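## 3.2 Color coding and repair time

The field trial took place in the Arkcombe service workshop, where household appliances are wired and repaired on the same benches. 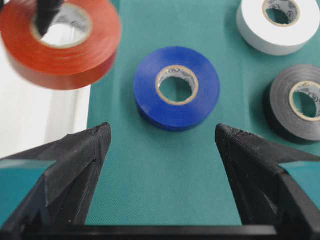
Before the trial, technicians labeled wires by hand with a pen, and the labels often wore off before a job was closed. We replaced the pen labels with bands of colored electrical tape. Each color stood for one circuit, and the same code was used on the paper job card.

We logged 498 repairs between March and September 2021. Jobs that lasted less than 2 minutes were left out, as were jobs passed to another shop. Start and end times were taken from the job cards and entered into Valix, the workshop's own record system.

Median repair time fell from 57 to 48 minutes after the change (Figure 4). Most of the gain came from jobs that were put down and picked up again by a different technician. Single-technician jobs showed little change. Wiring errors found at final test also fell, but the number of errors was small in both periods and we do not treat this result as firm.

**Figure 4.** Electrical tape in red, blue, white and dark gray.

Two technicians reported trouble telling the darker colors apart under the older lamps. The lamps were not replaced during the trial, so their effect on the times cannot be separated out. A second workshop, Prosance, has since adopted the same code, and its records will be covered in a later report.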